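The Table Where Small Things Get Made

By Florence Nguyen
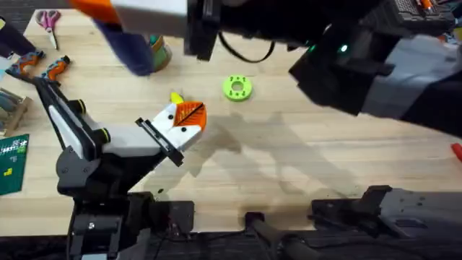 453 shares 19 comments

When Marijke De Graaf moved to Varstead she had one firm rule about the big table, and it was that meals would be eaten at it. That lasted until March. By then the printed pieces had begun to arrive - little animals mostly, and rings, and odd-shaped bits meant to slot into other bits - and supper had quietly gone to live on people's knees.

I can't say I blame her. There is something very cheering about a wooden table with a job on the go. You want to pull up a chair and pick things up, and I did, far more than a guest should. The fox's head was the one I kept coming back to, mostly white with a patch of orange, two small black dots for eyes, and such a patient expression that I felt I ought to apologise for turning it over. There is a lime-green disc too, bright as a boiled sweet, with a hole in the middle and smaller holes set around it. Marijke's friend Arnout Dierckx thinks it would make a splendid light pull. Marijke thinks Arnout should make his own.

She started printing after a tap handle broke and a replacement from the shop in Dekker never fitted properly. The first few attempts were dreadful, she says, all strings and wobble, and she has kept every one of them in a biscuit tin. Then came a hook for the back door, a stand for her sister's recipe cards, and after that the animals, which serve no purpose whatever and are what everybody asks for.

Her advice to beginners is pleasantly plain. Choose one bright colour and use it up before you buy another. Keep a pair of scissors on the table and put them back in the same place (hers have pink handles, so they are hard to lose). Print the small parts first, and let the children choose the faces.

Theophilus Sowah, who lives two doors along, has asked for a heron. Marijke has told him that the legs will be a nuisance and that he will have to wait until she has finished a set of owls for Roos Van Wijk. He comes round most evenings to see how the owls are getting on, and usually stays for soup.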